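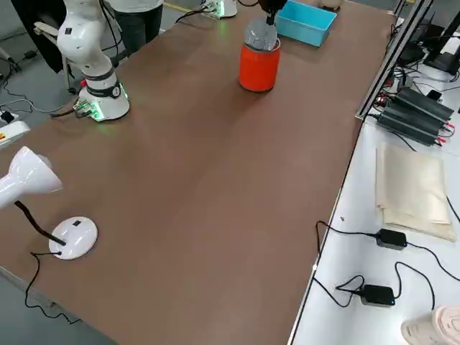
## Cell 2: setup and upkeep, fall term

Our cell has two white arms on one brown table, and the job sounds easy when you say it fast: hold a clear plastic bottle by the cap and put it in an orange-red cup. The cup stands upright and the bottle goes in from above. We were given the cell in working order and spent most of the term getting it back to that state.

### Power and cables

The supplies and adapters live on the white table next door, on the far side of the metal rail. In April the group before us had them on the brown table, and their log is mostly about cables getting snagged. Moving them over fixed that and gave us a new hobby, which is tracing black cords to other black cords. We plan to label them. We have planned this since week two.

Startup order, learned the slow way:

1. Supplies on, then wait for the green lights on both bases.
2. Load the Rikance controller file. If it asks which arm is which, check the cables before you answer.
3. Home the arms one at a time.
4. Run the bottle move at low speed with someone standing at the table.

### The gripper

The gripper closes on the cap. Our first force setting was 500 in the controller's own units, and it chewed the ridges off two caps. At 300 the bottle slipped whenever the arm slowed down. We never found a good number with the bare fingers, so we stuck on Dandano pads and went back to 300. The pads wear, and we now change them every 1150 cycles, a figure we got by waiting for one to fall off.

### The cup

The cup isn't fixed down. A bottle that comes in slightly off center pushes the cup along, and the log then says "success" while the cup heads for the light blue bin. We re-teach the drop point whenever anyone has leaned on the table.

### Last check

On Wed 5 November we ran 24 bottle moves after a full restart. Two failed. One was a worn pad, and the other was us, having skipped step 3 – the step we wrote.

Still open: cable labels, a spare set of pads, and a Wuisan bracket to hold the cup, on order.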